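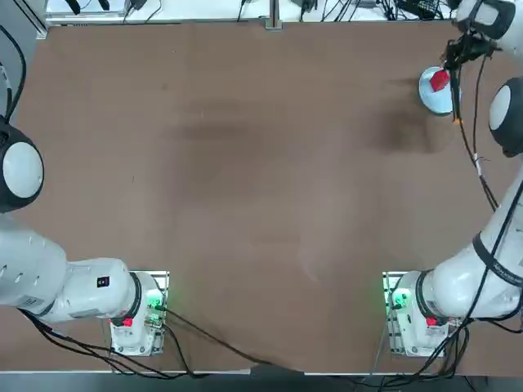

Light blue plate, small red block, brown top. The darker marks are in the top.

Gallery: Tables We've Lived With
Filed under: Surfaces, stains, things that were supposed to work

I started this gallery after one too many catalogues showed me a table with a bowl of lemons on it and nothing else. I don't own a table like that and I doubt the catalogue does either. My interest is in tables after people have got at them, with whatever happens to be on them and whatever has soaked in, so the pages here run to marks, rings and smudges. If you're after styling tips you'll be disappointed, and you may want to try the Stunia site, where everything is photographed in what looks like permanent early morning.

The marks

Two to look at. The bigger one goes across the upper middle of the top, a dark smudgy patch with no particular shape. The other sits just below the plate, a bit to the left. I have been told with great confidence that marks like these are oil, ink, heat, water, old glue and "just the grain". People seem to need a stain to have a story. I'd want to see somebody lift one out before I believed any of it, and even then I'd suspect them of having guessed.

A word on cleaners, as I get asked. Iltine paste costs $69 a tub and promises to draw out "deep-set discolouration" if you leave it on for 60 minutes. I gave it the full hour on an old bench of mine one Thursday evening, wiped it down, and had a look under a decent lamp. The stain had become a stain with a pale halo, which I'd call worse. The leaflet suggests a second application. Of course it does, the second application is another quarter of a tub. For comparison I did the other end of the bench with dish soap and a damp cloth, and the result was no improvement at all, for nearly nothing. I know which one I'd buy again.

I'm also wary of the baking soda crowd. It's a mild abrasive and will make a dull patch wherever you rub hard enough. A dull patch does take your eye off the stain for a while, I'll give them that.

The plate

Round, light blue, no fuss. This colour turns up every couple of years under a new name. Stunia had it as "Lagoon" and Shi had it as "First Frost", and if you put the two side by side on my kitchen counter I defy you to sort them back into their boxes. Shi charges more. The extra is supposed to be for the glaze, but mine scratched just as quickly as the cheap ones did, from perfectly ordinary forks.

Pale blue on brown does look good, I'll admit that much. It's about the safest pairing going, and I don't think a table has to be nice for it to work. A plate in this colour makes most brown tops look warmer than they are. Decorators know it, and so do the people who photograph second-hand furniture for the online classifieds. If a seller has put a blue plate on a table, ask for a second photo without it.

The block

Small and red, over the left part of the plate. Anyone with kids has one of these somewhere, usually found with a bare foot. Tultik sells a boxed set of coloured blocks as a "tabletop sorting activity", with a card explaining that the child puts the block on the plate. I'd have thought the child could work that out. The set I bought included the card in four languages and a cloth bag too small to hold all the blocks.

I do like a red block for judging a photo, though. Most of us know what toy red ought to look like, so if it's gone pink or orange on your screen then the browns are probably out too, and you should stop fretting over whether your table matches. I've had emails from people about to sand back a perfectly good top because it looked "too yellow" on their phone.

Would I refinish this one?

No. Readers write in to say they'd strip it back over a weekend, and the weekend is the part I don't believe. My last strip-back began in August, and the sander was still in the hallway when the heater came out for the following winter. A work table with a couple of dark patches is a work table. Refinish it and you'll spend the next year putting coasters under everything, plates included.

Comments on this gallery are open. Please don't send cleaner recommendations unless you've tried the stuff on your own furniture, and say how long you left it before you looked. Before-and-after shots need to be taken in the same light or I won't put them up.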